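Recording of Body Weight in Children Attending a Short-Stay Assessment Unit

Student project report
Daniyal Siddiqui
Submitted August 31, 2023

Summary

Body weight is needed for most prescribing in children. This project looked at how often a measured weight was entered in the record of children attending the short-stay assessment unit at Greltance Hospital, and at what was entered when a measurement was missing. Of 292 records retrieved, 270 were suitable for analysis. A measured weight was present in 241 (89.3%) and absent in 29 (10.7%). Missing measurements were more common at night and in older children. Changes to the layout of the admission form and to the place where the scales are kept are suggested.

1. Background

Doses of most medicines given to children are worked out per kilogram. An error in the weight is carried into every dose that follows, and it is not always noticed by the person who writes or gives the later doses. Weight is also used to calculate maintenance fluids and to judge whether a child is growing as expected.

The unit's own written standard asks for a measured weight for every child at the first nursing assessment. If the child cannot be weighed, an estimate may be used, but it should be marked as an estimate and replaced by a measurement as soon as possible. The standard does not say where in the record the estimate should be marked. It does not define "as soon as possible" either, which made that part of it difficult to audit.

The unit takes children referred by general practitioners and by the emergency department. Most go home on the same day. The short length of stay matters for this project: a weight missed on arrival has few later chances of being put right.

2. Aims

The first aim was to find the proportion of attendances with a measured weight in the record. The second was to describe the source of the weight where no measurement had been made. The third was to see whether time of arrival or age group was linked with a missing measurement. Accuracy of the weights and accuracy of the prescriptions were outside the scope of the project.

3. Method

3.1 Design and setting

This was a retrospective review of records. All attendances in a fixed period of consecutive days were included, with no sampling. The project was registered locally as a clinical audit, and no patient or family was contacted.

Weights on the unit are taken on one of two sets of Penero scales: a baby scale with a tray and a stand-on scale for children who can stand alone. Both are kept in the treatment room. Records are held in Dekia, the electronic system used throughout the children's department. The admission form in Dekia has a field for weight and a drop-down list for its source, with the choices "measured", "reported by parent or carer" and "calculated from age". Neither the field nor the list is compulsory.

3.2 Data collection

A list of attendances was exported from Dekia by the department's information office. For each attendance I recorded age in completed months, time of arrival, weight as entered, number of decimal places and source of weight. Free-text nursing notes were read when the drop-down list had been left blank. Where the notes stated that the child had been weighed, the weight was counted as measured.

Day arrivals were defined as those between 08:00 and 19:59. All others were counted as night arrivals. These times were chosen to match the nursing shifts.

Names, hospital numbers and dates of birth were removed before the data left the department. The spreadsheet was kept on a password-protected drive and worked on only at the terminals in the Bošković Building.

3.3 Exclusions

Twenty-two records were excluded. Thirteen were duplicate entries made when a child was moved between the emergency department list and the unit list. Six were planned visits for a dressing or a blood test, for which the unit does not require a new weight. The other three were for children who left before the first nursing assessment. 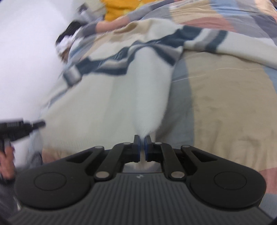
3.4 Analysis

Counts and percentages were calculated in a spreadsheet. Percentages are given to one decimal place. A chi-squared test without continuity correction was used to compare day and night arrivals. No test was applied to the age groups, which had been chosen after a first look at the data – any p value from that comparison would have been hard to interpret.

4. Results

4.1 Overall

A measured weight was found in 241 of 270 records (89.3%). In the remaining 29 the position was as follows:

Reported by parent or carer: 17
Calculated from age: 9
No weight of any kind: 3

Of the three children with no weight recorded, none had been prescribed a medicine during the stay. All three were discharged within two hours of arrival.

4.2 Time of arrival

Day arrivals: 162 records, 11 without a measured weight (6.8%)
Night arrivals: 108 records, 18 without a measured weight (16.7%)

The difference was statistically significant (chi-squared 6.6, one degree of freedom, p = 0.01).

4.3 Age group

Under one year: 84 records, 4 without a measured weight (4.8%)
One to four years: 113 records, 14 without a measured weight (12.4%)
Five years and over: 73 records, 11 without a measured weight (15.1%)

4.4 Precision

Of the 241 measured weights, 198 (82.2%) had been entered to at least one decimal place. The other 43 were whole numbers. A few of these may have been true readings ending in zero, with the zero dropped on entry, but that would not account for so many. Rounding by the person entering the figure is the more likely explanation. In a child of ten kilograms or more the effect on a dose is small. In an infant it may not be.

4.5 Later correction

Nine of the 26 estimated weights were replaced by a measured weight before discharge. The first estimate remains visible in Dekia only if the history of the field is opened, so a reader who wants to know which weight a given prescription was based on has to compare the times of the two entries by hand.

5. Discussion

Nearly nine in ten records contained a measured weight. This falls short of the unit's standard, which is every child. No medicine was prescribed to a child with no weight at all, but the number of such children was very small and the finding should not be relied on.

The higher figure at night has several possible causes. Fewer nurses are on duty, children are more likely to be asleep, and children arriving at night may be more unwell. The audit data do not separate these. Illness severity was not collected, and it is the most obvious gap in the design. A sick child who is lying down and cannot safely be moved to the treatment room is the child in whom an estimate is most likely to be used and in whom a correct dose matters most.

The pattern by age was less expected. Infants are undressed and weighed as a matter of habit, and the result is often wanted for feeding advice as well as for prescribing. For older children, parents frequently offer a recent weight and it appears to be accepted. Eleven of the 17 parent-reported weights were in children aged five or over.

The form itself probably plays a part. The weight field sits on the second screen, below allergies and immunisations, and the source list is a separate control to its right. In 38 records the source had been left blank and had to be found from the notes. If notes had not been read, the result for measured weight would have appeared considerably worse.

6. Limitations

This was a single unit over a single period, and the results may not apply in winter, when attendances for breathing problems rise. All records were reviewed by one person. A second reader checked none of them, so the reliability of the free-text coding is unknown. Counting a weight as measured relied on what staff had written, and some entries marked "measured" may have been copied from an earlier attendance.

7. Recommendations

Move the weight field to the first screen of the Dekia admission form.

Make the source of weight compulsory whenever a weight is entered, with no default choice.

Keep the stand-on scale in the corridor by the assessment bays, subject to advice on trip hazards.

Show estimated weights in a different colour on the prescribing screen until a measured weight replaces them.

Repeat the audit after the form has been changed, using the same definitions of day and night and adding a measure of illness severity. The ward manager has asked for the findings to be presented at the unit meeting in September, and the data collection sheet has been left with the information office for the next student.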